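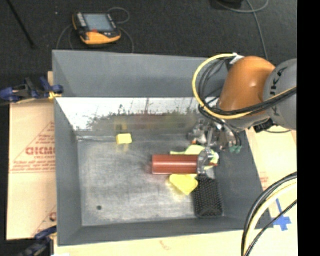 Bac gris, fond rayé, petit bloc jaune vers l'arrière.

Rechercher dans le carnet Rechercher

mercredi 27 juillet 2022

Colle d'os pour les reliures de Rivik, deuxième essai. J'ai mis 252 g de grains dans 900 ml d'eau froide, couvercle posé, une nuit entière. Ce matin les grains sont bien gonflés mais il reste une couche dure au fond du pot. J'ai remué et attendu encore environ 10 minutes avant le bain-marie.

La colle file mieux que celle de Lougher, mais elle prend trop vite sur le dos du volume. Pramila Dhillon propose d'ajouter un peu de glycérine. Je n'ai pas encore essayé.

À demander à Jalen Whitlock : est-ce que le papier Notholm supporte deux couches ? Le mien gondole au coin.

Laver les pinceaux ce soir.

Catégorie : Carnet d'atelier | Colles et papiers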